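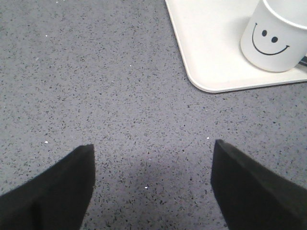 Tray Service, Session 2: The One-Cup Tray
Front of House Skills, Vusstead
Handout prepared by Nerea Nieto

Last session covered the full breakfast tray, with the results we all remember. Now we go down to one tray and one cup. Several of you have asked whether this deserves a session of its own. Please bring the tray you used last time and we will discuss it.

1. The tray

Choose the smallest tray that does the job. Check that it sits flat before anything goes on it: press each corner with a fingertip, and if it rocks, put it back and take another. Wipe the floor of the tray and then the underside, which most students regard as a rumor.

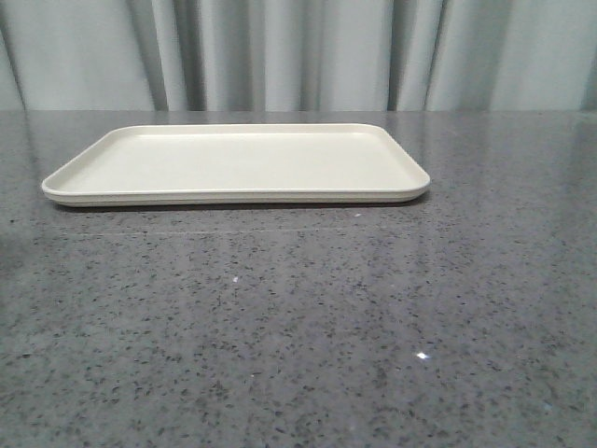 Bare trays get treated as if they had no front. Decide which long side faces the guest and set the tray down that way, because turning it once it's loaded is how carpets get ruined. A low raised lip with rounded corners, as on this cream one, will hold back a modest spill. It will not hold back a mug going over. Wipe into those corners with a folded cloth. Sugar lives there.

2. The cup

Set the cup down a little off center if a plate or spoon is to follow. If the cup is traveling alone, put it in the middle. Lower it base first and let go once it is down, a sequence that sounds obvious until you watch a room of beginners do it. 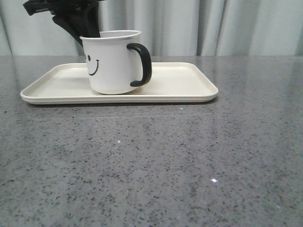
Ostap Ivanyshyn maintains that the middle is overrated and that a cup should always stand nearer the guest, who after all is the one drinking from it. He has carried trays through dining rooms far worse than ours, so his view goes in the notes. For the assessment, use mine.

3. Handle and decoration

Handle to the guest's right unless you know the guest is left-handed. Any pattern, crest or face on the cup looks at the guest. When handle and decoration disagree, the handle wins.

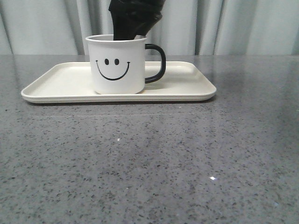 Fig. 4. Smiley mug on a cream tray, handle at right, face to the front.

Homework: set and clear a one-cup tray 29 times before Session 3. Keep a tally. I can tell.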